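Fiction > Short Stories > Summer Issue

Wednesday, August 13, 2025
By Noeline Goodwin

The man from Famex said the water would cure my mother's knee, and he said it with his hand flat on our kitchen table, as if the table was going to back him up.

"Cure," I said.

"Support," he said. "It supports the knee."

"From the inside?"

He smiled at my mother instead of me. She had put out the good cups. She had also put out the checkbook, which lay next to the sugar with a pen on top of it. The filter cost 1,390 dollars, or 60 a month for longer than he wanted to say.

I asked where the water came from before they filtered it. He said it came from our own tap. I asked what the filter put in. He said it put nothing in, it woke up what was there. My mother nodded slowly, the way she used to nod in church.

"There's a spring at Venovska," he told her. "People walk down from it who rode up. Our engineers studied that spring for years and the Famex does the same thing to your water, right under your sink."

"Have you been there?" I said.

"I've seen the film."

My mother asked for a week to think. He looked at me when she said it, and I believe he knew whose week it was.

She didn't want the filter, as I found out after he left. She wanted the spring.

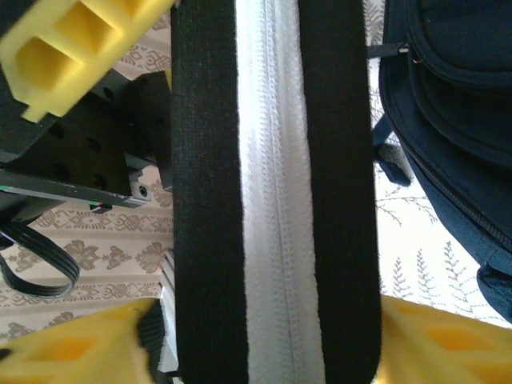 We drove up on a Thursday. It is 169 miles from our door to Venovska, and the last part is a gravel road with a rail on one side only. My mother held the map, although I had the route on my phone, and read me the names of the towns as we passed them. At Gornier we stopped for gas. The boy at the register asked if we were going up to the water, and I asked him if he drank it.

"My grandmother does," he said.

"How is she?"

"She's dead," he said. "But she was ninety-four."

My mother repeated this to me three times before the turnoff. Ninety-four! I said plenty of people live to be ninety-four on city water and cigarettes. She said name one. I couldn't, and she went back to the map looking pleased.

I had expected a shrine, or a gift shop, or a man like the Famex man in a better jacket. What they had was a parking lot with grass coming through it and a pipe in a stone wall. Somebody had hung a tin cup from the pipe on a chain. There was a board with names painted on it, people who had been healed, and the last year on the board was from when I was in grade school. I pointed this out.

"They ran out of board," my mother said.

"There's room at the bottom."

"Then they ran out of paint."

A woman was filling jugs ahead of us. She had a car trunk full of them and she worked without hurry, capping each one and wiping it on her skirt. My mother asked her what she used the water for. Knees? Eyes?

"Coffee," the woman said. "Ours at home tastes like a nail."

There are 256 steps from the pipe up to the chapel. I know because the number is carved at the bottom, with a line under it saying that whoever drinks first will not feel them. I thought this was a safe thing to promise people who would be too out of breath at the top to complain. My mother drank. She drank two cups, then handed me the cup, and I said no thank you.

"You drove all this way."

"I drove you all this way."

She started up. I stayed a step behind her with my hands out a little, like a person following a child on a bicycle. She stopped at the first landing and looked at the valley. She stopped at the second landing and didn't look at anything. At the third she sat down on the wall, and I sat down too, and we listened to the woman's trunk shut far below.

"Well?" I said.

"It hurts," my mother said. "It hurts just the same."

I had been ready for this since Sunday. I had a whole speech, with the Famex man in it, and Bitar's ointment that she had bought from the back of a magazine in December, and the copper bracelet. I opened my mouth and she was rubbing the knee with both hands, around and around, and humming.

"Your father wanted to bring me here," she said. "When we were first married. I told him it was nonsense."

"It is nonsense."

"I know it is. He was so mad — he wouldn't talk to me until supper."

She got up. I asked where she was going and she said up, where did I think. It took us most of an hour. The chapel was locked. She tried the handle twice, knocked once, and then went and stood in the shade on the north side, fanning herself with the map.

On the way down she made me stop at the pipe. I took the cup to shut her up. It was cold and it tasted like a nail.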